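Soft Things Need Somewhere to Live
Notes for the Powell Hall talk, October 2025
Dwynwen Prydderch, Tendlow Costume Store

Start before people have quite settled. Pass the hat round first (the squashed one, not the good one) and let them feel it while I'm getting going.

Hello, thank you, fire doors, tea afterward.

I look after shaggy hats, wigs, muffs, capes with fur collars, drawstring bags, padded bellies, and a horse's mane that has been in more plays than I have. The store opened in 2000 in one room over a shop and the catalog now runs to 1624 entries. Everybody wants to see the ball gowns. Tonight I want to talk about the lumpy, hairy, floppy things at the back of the shelf, because I love them and they get treated terribly!

Pause here for the hat to reach row 2. Somebody always puts it on. Let them.

First thing: soft doesn't mean tough. People drop a velvet bag in a box, put boots on top, close the lid and feel fine, as it's only a bag. A bag has a shape just as much as a shoe does. It's cut to hang a certain way and fill out a certain way, and if it spends a summer folded in half it learns to be folded in half.

Ask: who has a bag at home with a line across the middle that won't come out? (Hands. There are always lots.)

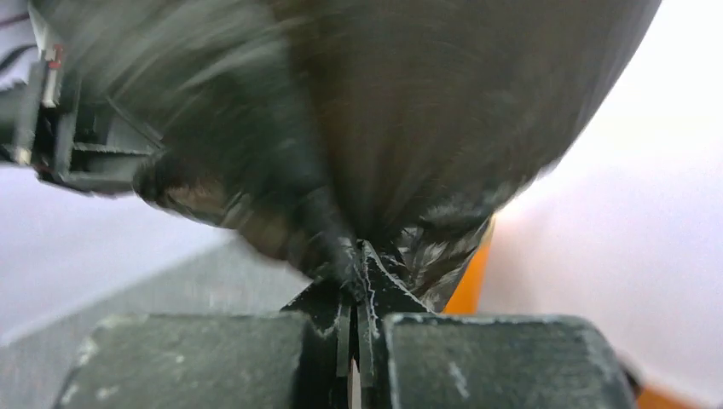
Creases start at the narrow places. Necks, drawstrings, cuffs, anywhere a lot of material has to squeeze into a little space. You can put a bag away beautifully plump and still ruin the neck by giving it one last hard twist, and I did exactly that for years. See how the gray material goes from broad and smooth down to a crumpled, twisted neck, with the light catching silvery along the wrinkles. When I'm checking a shelf I look for that shine. A fold that catches the light is a fold I want to open up with my fingers and ease back.

Do the demonstration with the brown bag. Twist, hold, let go. Hold it up so the side seats can see. Then the other way: gather loosely, tie with cotton tape in a bow, no knot. Say "bow" twice. At the Lelolside workshop in June half the room tied knots and we had to find scissors.

Stuffing. Plain tissue, scrunched into soft balls, enough to hold the sides apart and no more. You should be able to press it and feel it give. Overstuffing is the enthusiast's mistake and I make it still. Newspaper is a no from me on anything pale. I once had a cream muff come back with half a headline inside it, back to front, perfectly readable in a mirror.

(If they laugh, tell them the headline was about turnips. If not, go on.)

Now fur, and anything pretending to be fur. My favorite part, so watch the clock! Keep this to 8 minutes.

Long pile has a direction. Stroke it one way and it lies down, stroke it the other way and it stands up and sulks. Before you do anything else to a shaggy hat, find out which way it wants to go. Work in from the tips with a wide-toothed comb, a little at a time, holding the base of the hair with your other hand so you aren't tugging at the backing. Short strokes. If it snags, stop and tease it apart with your fingers.

And look for the seams. On good long pile you may not see them at all until you part the hair, and that's where the trouble hides: a few popped stitches, a bald strip, a bit of old glue from somebody's emergency repair. 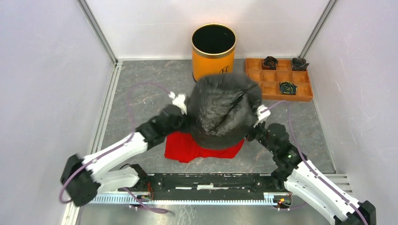 A cloth under the work is the cheapest tool I own. Any clean cotton will do, though I like a strong plain color for dark pieces, so that shed hairs are easy to find. Shake it out between items. If there's a lot of hair on it after gentle handling, the piece is telling you something about its backing and it should go on the mending list before it goes on anybody's head.

Back to seams for a moment, with the slide still up. The long gray-black strands part along a line that runs on the diagonal over the top, and you can follow it by eye from where you're sitting. That's a gift. When a seam shows like that I check along the whole of it, both sides, before I comb so much as an inch. The bright red cloth underneath makes my point about color better than I can.

Brown bag and comb away, bring out the stand.

Shape. Anything domed wants to rest on a dome. We use padded stands we cover ourselves with old T-shirt cotton, and the pattern is on the handout. If you haven't got a stand, a ball of tissue inside and a ring of rolled towel underneath will see a hat through the winter very nicely. Don't hang it on a hook. I know it looks charming on a hook.

Boxes. Ours are from Itix, plain card, and I write on the end in pencil. Leave a finger's width around a furry thing so the pile can stand clear of the sides. Don't put bags and fur in together: the drawstrings go wandering and you spend a whole afternoon untangling them.

Labels. Tie them through a loop or a buttonhole. Never pin through pile, you will lose the pin and then somebody will find it.

Questions I usually get: moths (yes, freezer, come and see me after, it needs its own talk), lavender (smells lovely, I wouldn't rely on it), washing (spot test somewhere hidden, cool water, patience), and can I borrow the bear (form at the back, please bring his feet home too).

Get the hat back from whoever's wearing it. Handouts are by the door, and the comb table is open until the tea runs out.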